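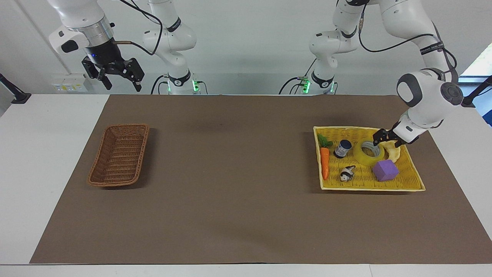

The two-arm sorting station, with mixed items in the yellow tray and the wicker basket still to be filled.

Sorting Stations at the Sultdale Returns Center: Questions from Staff

These answers cover the questions sent in by day and evening crews. If yours is missing, send it to Widad Nassar in the site office and it will be added.

What will the arms do?
They move mixed returned items from one container to another so that the items can be scanned and shelved. That is the part of the job now done by hand at benches 1 to 6. Unpacking the cartons, checking for damage and deciding what can be resold stay with people.

Why are the test items toys, tape and cans?
Our returns come in all shapes, and the test set is meant to be just as mixed. A foam cube keeps its shape and is easy to grip from most sides. Soft and crumpled things are harder. If you have an item from your own bench that you think will cause trouble, give it to Assunta Benedetti, who keeps the test set.

Will anyone lose their job?
No positions are being cut at Sultdale as a result of this project. There are 164 people on the returns floor and the plan for next year has the same number. Some jobs will change. Bench sorters will be offered station operator work, damage inspection or repacking, and you can list your choices in order on the transfer form.

What happens to my pay if I move?
Your base rate stays the same or goes up. Station operators are paid at the inspection rate once they have finished training. During training you stay on your current rate. Shift premiums are not affected.

What does a station operator do all day?
An operator looks after two stations. You swap full and empty containers, clear items the arms could not pick, log them, and restart the station after a stop. Expect to be on your feet less than at the benches and to spend more time at a screen. Some people on the trial crew liked that and some did not. You can ask to go back to a bench or to inspection during your first three months.

How long is the training?
Two days in the classroom at the Wogan building and then 80 hours on the floor with an experienced operator. It is all paid time. Lanying Xiong runs the classroom part and can arrange an evening group if enough people ask for one.

Do I need computer skills?
You need to be able to use the handheld scanner you already have. The station screen uses the same log-in.

Is it safe to work next to them?
Stop the station before you reach into the work area, every time, even to pick up one dropped item. Each operator is shown how to do this on the first morning and signs for it. Do not lean on the table or set drinks on it. Long hair is tied back and lanyards come off, same as on the conveyor line.

How fast are they?
Slower than an experienced sorter at the moment. The target for the first stage is 2000 items per station per day across both shifts. Nobody's bench rate will be compared with a station's rate, and the bench targets are not being raised.

Are we being recorded?
The station cameras point at the work area and the pictures are used to check picks. They may catch hands or sleeves. The recordings are not used for attendance, discipline or performance reviews. This is written into the site agreement, and copies are in the break room binder.

Who fixes a station when it breaks down?
Operators can clear a normal stop. Anything else goes to Marwan Rizk's maintenance team. Please do not unplug cables or move an arm by hand. Feseo, the supplier, handles repairs that the team cannot do on site.

When do I have to decide about a transfer?
Transfer forms are due by 30th June. Late forms will be accepted, but places in the first training group are given out in the order forms arrive. Sawsan Hijazi in personnel can go through the form with you in Arabic or English.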